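The Ferry to Tolinia

Aranka Szabó missed the noon ferry by the length of the parking lot. She saw it pull out, and then she set her suitcase down on the boards and sat on it.

The next one was at four. The man in the ticket window told her so before she asked. His name tag said Miłosz. He charged her 20 for the crossing and wrote 683 on the back of the ticket, the number of her seat, although the boat could not have held half that many people.

She was going to see the house. Her aunt Bronisława had left it to her in July, along with a debt of 3000 and a key that was too big for any pocket. Aranka had been there once, when she was nine. She remembered a green stove and a shelf of small things she was told to leave alone.

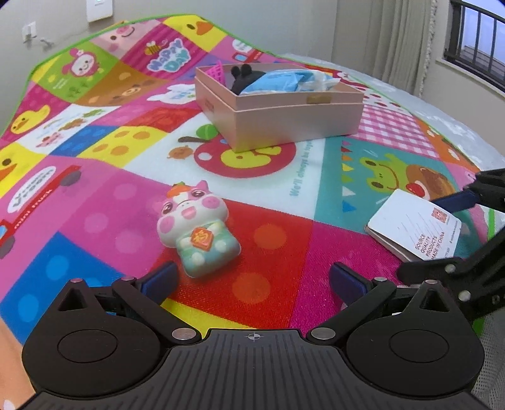 The little figure with the fruit on its head and the red tag.

At four she was first in line. A woman with a bag of onions stood behind her and asked which house. Aranka told her.

"That roof leaks," the woman said. "Over the back room. She used a soup pot."

"Did you know her?"

"I brought her onions."

They sat together, since the seats had no numbers after all. The water was gray and flat. The woman was called Aniela Mazurek, and she talked about the road, the well, and a dog that had died. She did not talk about Bronisława again until the dock was in sight.

"She said you'd sell it," Aniela said.

Aranka felt for the key in her bag – it was cold and took up most of her hand.

"I might," she said.

Aniela gave her two onions and got up to stand by the rail.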